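コルネーノ 発達スクリーニング用観察キット

1歳前後の赤ちゃんの社会性やことばの芽生えを、遊びながら確かめるための道具箱です。健診の会場でさっと広げられるよう、布製の絵本、音の出る積み木、目隠し遊び用のスカーフを一つのケースにまとめました。スカーフの手ざわりがとてもよくて、開発中は大人のほうが手放せなくなるほど!

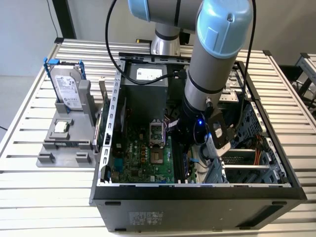
記録シートは全23項目。「名前を呼ぶと振り向くか」「指さした先を見るか」といった場面ごとに並んでいるので、遊びの流れを止めずに書き込めます。監修のデワンティ・ンガウさんが特にこだわったのは保護者向けの説明文で、専門用語をほとんど使わず、声に出して読んでも自然な文章になっています。

本キットは診断を行うものではありません。気になる結果が出たときは、専門の医療機関へご相談ください。

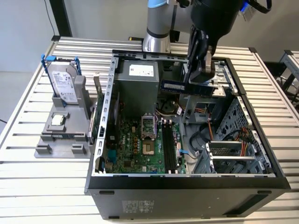
4月の改訂版では、絵カードが117枚に増えました。食べもの、乗りもの、動物に加えて、待ち望む声の多かった「きもち」のカードも入っています。泣き顔の描き分けが本当にすばらしいので、ぜひ手に取って見てください。角は丸く仕上げてあり、水拭きもできます。

重さはケース込みで620グラム。訪問支援のかばんにもすっと収まります。
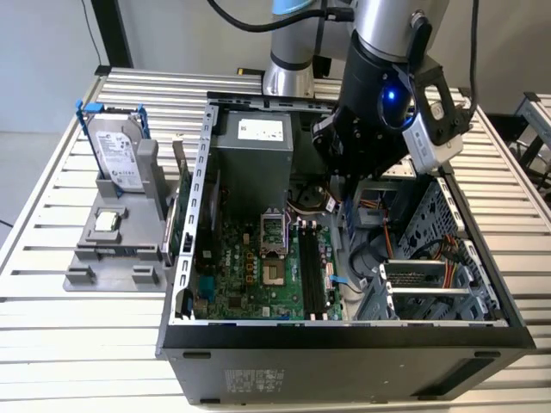 セット内容
布絵本 3冊
音の出る積み木 1組
スカーフ 1枚
絵カード 117枚
記録シート 1冊
手引き(日本語・インドネシア語)

お問い合わせ
コルネーノ 教材担当 アミルル・チョン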